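Vindby 2階 作業室の写真

Vindbyの2階にある作業室のページです。机まわりと壁ぎわの様子を載せ、後半に家具と備品の説明、片づけの手順を書いています。1階の応接室と倉庫は別のページにあります。

作業室は、もともと製図の事務所が使っていた部屋です。Vindbyが建物を借りたときに間仕切りを外し、壁を白く塗り直しました。床は茶色とグレーが混ざった板目で、色むらがあるように見えますが、はじめからこういう配色の床です。壁を塗ったあと床も替える案が出ましたが、傷みが少なかったのでそのまま使っています。

部屋の使い方は決めすぎないようにしています。午前は書き物をする人が多く、13時からは打ち合わせや手を動かす作業が中心になります。15時にいったん机の上を片づけ、そのあとは次に使う人に渡します。予約表は入口の横です。表に名前がない時間は、声をかけずに使ってかまいません。

中央の白い机は、どこからでも手が届くように壁から離して置いています。以前は窓側に寄せていましたが、椅子を引くと通路がふさがるので今の位置になりました。机の高さは69センチです。一般的な事務机より少し低めで、背の高い人からは低いという声もあります。天板の高さは変えられないため、椅子のほうで合わせてください。
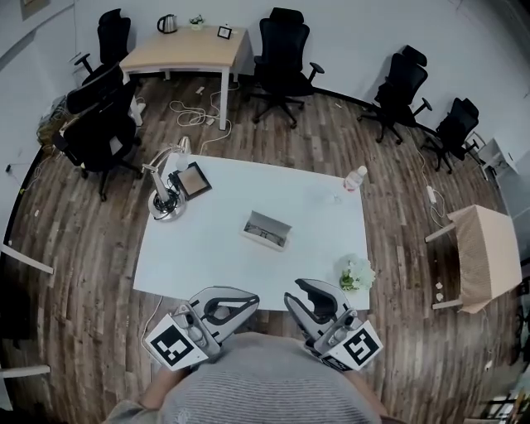
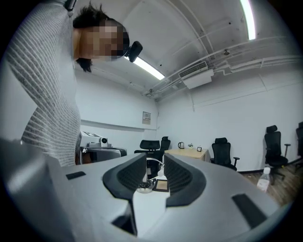 作業室の白い机のまわり。1枚目は机の上と奥の壁ぎわ、2枚目は天井の照明とエアコンのあたり。

机の上のもの

銀色の小さなトレイは、眼鏡や鍵など、作業中に外したものを置く場所です。机にじかに置くと書類の下に入ってしまい、帰りぎわに探すことになるので、去年の秋から置くようになりました。最初は紙箱のふたで代用していましたが、飲み物をこぼして使えなくなり、今のトレイに替えました。底に布を敷く案もありましたが、ほこりがつくのでやめています。忘れ物があった場合はトレイに入れたままにせず、入口の引き出しに移してください。

デスクランプは丸い台座のついた銀色のもので、細かい字を読むときや夕方の作業に使います。天井の蛍光灯だけでも部屋は明るいのですが、机に向かって前かがみになると手元に影ができます。アームは角度を変えられます。動かすときは頭の部分を引っぱらず、アームの中ほどを持ってください。台座のまわりに巻いてあるコードは、長さが余っている分です。延ばして使ったあとは、また台座に巻いておきます。きつく巻くと根元が折れるので、ゆるめで十分です。

花は白いものが多くなっています。色の決まりはなく、近くの店で手に入る小ぶりの花を選ぶと、自然にそうなります。花瓶は机の角に置いていますが、図面を広げる日は奥のテーブルに移してかまいません。水替えは朝に来た人が行います。花がしおれたら茎ごと捨て、花瓶は洗って伏せておいてください。次の花が来るまで空のままでもかまいません。

机に常に置いてよいのは、トレイ、ランプ、花瓶まで、という申し合わせになっています。飲み物はふたのできる容器に入れたものに限ります。書類、筆記具、充電器は持ち帰るか、廊下の棚に入れてください。棚には利用者ごとの箱があり、名札は各自で書きます。

奥のテーブル

壁ぎわの明るい木のテーブルは、Grekivovという家具店が閉店するときに譲ってもらったものです。脚は白です。届いた日に一度組み立てたところ片側が浮いてしまい、脚の下に薄いフェルトを貼って直しました。作業台としては奥行きが足りないので、お湯を沸かす場所として使っています。

電気ケトルは銀色で、テーブルの左寄りが定位置です。コンセントの位置の都合で、右側に置くとコードが張ってしまいます。水は廊下の流しでくみ、使い終わったら残りを捨ててください。次の人が沸かし直すだろうと入れたままにすると、内側に白い汚れがつきます。汚れが出たらクエン酸を入れて沸かし、しばらく置いてから捨てます。作業の前後に必ず二度すすいでください。茶葉とコップは流しの上の戸棚にあります。

小さな鉢植えは、Ellisという名前の園芸教室から開室のときにもらいました。日当たりのよい部屋ではありませんが、葉は増えています。水やりは土の表面が乾いてからです。ケトルの湯気が当たるとよくないので、間をあけて置いています。休みが続くときは流しの横に移し、受け皿に水をためたままにしないでください。11月に入ったら水の回数を減らします。

白黒の小さな額は、この建物の前の通りを写した古い写真を入れるために買ったものです。ときどき中身を入れ替えています。壁に掛けず、テーブルに立てているのは、そのほうが入れ替えやすいからです。入れたいものがある人は、予約表の下の封筒に入れておいてください。次の掃除の日に替えます。

椅子

キャスターつきの黒いメッシュの椅子は、Presetusの中古品をまとめて買いました。届いた時点で座面の沈むものがあり、それは部品を取り寄せて直しています。見た目はどれも似ていますが、ヘッドレストのついたものもあり、レバーの固さに少し差があります。高さを変えるときは腰を少し浮かせ、レバーをゆっくり引いてください。座ったまま強く引くと、一気に下がることがあります。

使わない椅子は壁ぎわに寄せます。向きはそろえなくてかまいません。ただし、入口の前と奥のテーブルの前はあけてください。ケトルを持った人が椅子のあいだを抜けるのは危ないので、この2か所だけは守ってもらっています。板の床はキャスターがよく転がるため、椅子を押して滑らせるのもやめてください。壁の下のほうについた黒い跡は、そうしてぶつけたときのものです。消しゴムでこすると薄くなります。

座面が編んである木の椅子は、家具職人のThaddäus Ederさんが展示のあとに置いていったものです。事務用ではないので、長い作業には向きません。短い打ち合わせや、靴を履き替えるときに使われています。座面に物を載せて運ばないこと、上に立たないことの2点を、Ederさんから言われています。編み目のほつれに気づいたときは、引っぱらずに予約表の余白に書いてください。以前、親切のつもりで糸の端を切った人がいて、かえって直すのに手間がかかりました。汚れは乾いた布で軽く払います。水拭きはしません。脚は白く塗ってあり、こちらは固く絞った布で拭けます。

配線

コード類は、部屋の中でいちばん手が回っていないところです。壁ぎわの床で白いケーブルが絡まっているのは以前からで、春の掃除のときに一度ほどいてまとめましたが、機器を抜き差しするうちに元に戻りました。結束バンドで固定すると、抜きたいときに切ることになります。面ファスナーのひもを用意したので、自分のケーブルを使った人は、抜いたあとに束ねてから片づけてください。

中央の机から床に下りるケーブルは、足を引っかけやすい位置を通っています。椅子を動かすときは、キャスターで踏まないように気をつけてください。床に貼るカバーも試しましたが、板の継ぎ目に沿ってはがれてくるため、今は使っていません。机の向きを変える日には、先にケーブルを抜いてください。

どこにもつながっていないケーブルが見つかった場合は、廊下の箱へ入れます。持ち主が分からないものは月末にまとめて確認し、誰も名乗り出なければ共用品にします。

天井と壁

天井には白い配管が通っています。製図の事務所のころからあったもので、覆う工事は見送りました。壁と同じ白にしてあるので、普段はあまり気になりません。物を吊るすのは禁止です。飾りや幕を張りたいときは、自立するスタンドを倉庫から出してください。

蛍光灯は細長いもので、スイッチは入口に並んでいます。手前と奥で別々に点けられます。片方だけ点けて作業すると机の上に影が出るので、白い机を使うときは両方点けておくほうが見やすくなります。ちらつきに気づいたら、管を回したりせず、1階に知らせてください。脚立が必要な作業は2人で行うことになっています。

エアコンは壁の高いところについています。風がまっすぐ机に向かう設定だと紙が飛ぶため、風向きは上にしてあります。部屋が暖まるまでに時間がかかるので、寒い日は先に来た人が早めに入れておいてください。リモコンは壁のホルダーへ戻します。フィルターの掃除は月に一度で、日付は予約表の裏に書いています。

ベージュの掲示板は小さく、貼れる紙の数が限られます。貼ってよいのは部屋の使用に関するものだけで、催しの案内は1階の廊下に貼ってください。画びょうは床に落ちると見つけにくいので、使い終わったものは容器に戻します。

15時の片づけ

片づけにかける時間は5分です。手順は次のとおりです。

机の上の書類と道具を各自の箱に戻す。
飲み物の容器を下げる。
トレイの中を見て、残っているものがあれば持ち主に声をかける。
天板を固く絞った布で拭き、そのあと乾いた布で拭く。
ランプを消し、余ったコードを台座に巻く。
ケトルの残りの水を捨て、定位置に戻す。
椅子を壁ぎわに寄せ、床に落ちたものを拾う。

天板の白は、鉛筆の粉と輪になった飲み物の跡が目立ちます。鉛筆の粉は濡れた布でこすると広がるので、先に乾いた布で集めてください。インクがついたときはアルコールの小瓶を使います。小瓶は流しの下です。強い洗剤を使うと表面のつやが変わるため、置いていません。

床は週に一度、ほうきで掃いてから乾いたモップをかけます。板目に沿って動かすと、継ぎ目のごみが取れます。モップは入口の裏に掛けてあります。掃除機は音が下の階に響くため、下に人がいない時間に使ってください。

利用について

作業室に入れるのは一度に13人までです。椅子が足りないときは1階から折りたたみのものを運び、終わったら同じ数を戻してください。階段が狭いので、一度に持つのは1人2脚までにしています。

鍵は1階の受付で受け取ります。最後に出る人は、照明とエアコンを切り、ケトルのプラグを抜いてから鍵をかけてください。窓の鍵も確かめます。備品が壊れたときや足りないものがあるときは、予約表の余白に書くか、受付に伝えてください。

写真の転載は、Vindbyの受付までお問い合わせください。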